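How to run a two-week trial of a two-armed robot at a packing bench

Before you start, write down what the bench does today. I mean the people doing it, with a pencil, and leave the sales sheet in the drawer. At Hostberg we skipped this step and spent most of November arguing about whether anything had been saved.

Step 1. Pick one task. Ours was putting small boxed and cased items into mailers. Lerato Makhubela timed it by hand over 3 shifts. Include the walking, the label jams and the phone calls.

Step 2. Mark the work area with tape and agree on what it means. Hands stay out while the arms are powered. If people keep reaching over the line, your layout is wrong, so move the table before you blame them.

Step 3. Walk the cables. Two arms bring a lot of cable with them, and whoever sweeps up at the end of the shift should be asked where it can run. 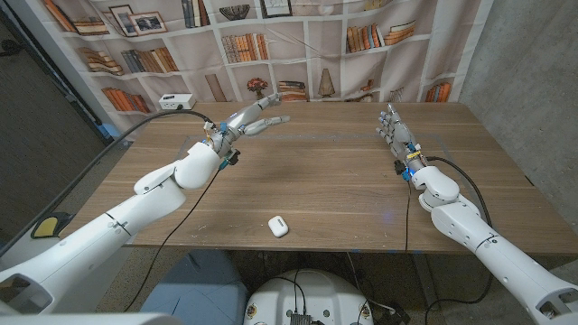
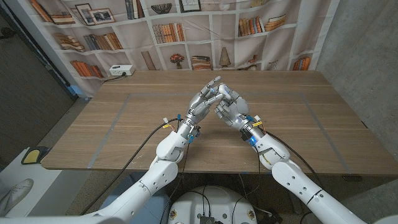 Step 4. Log every stop. Use a clipboard with four columns: time, what stopped, who fixed it, minutes lost. In our first week we had 19 stops, and Thabiso Msimang cleared nearly all of them. He was still listed as a packer on the rota, and on a packer's pay.

Step 5. Count the minding as work. Vendors like to say the machine "frees up" staff. Ask for what. If one person has to stand within earshot all day, that person has not been freed, and the job has become duller besides. We now limit minding to 60 minutes at a stretch and then swap.

Step 6. Settle the job questions in writing before the trial. Who gets trained, whether the training changes their grade, and what happens to hours if the thing works. Nokuthula Mabaso asked all of this at our first meeting and got an answer only after the second week. Don't do that to people.

Step 7. Compare with your notes from Step 1, using the same items and the same time of day. Demo items don't count.

If the numbers come out close, I would wait and ask again next year. A better label printer may do more for you, and it costs less to find out.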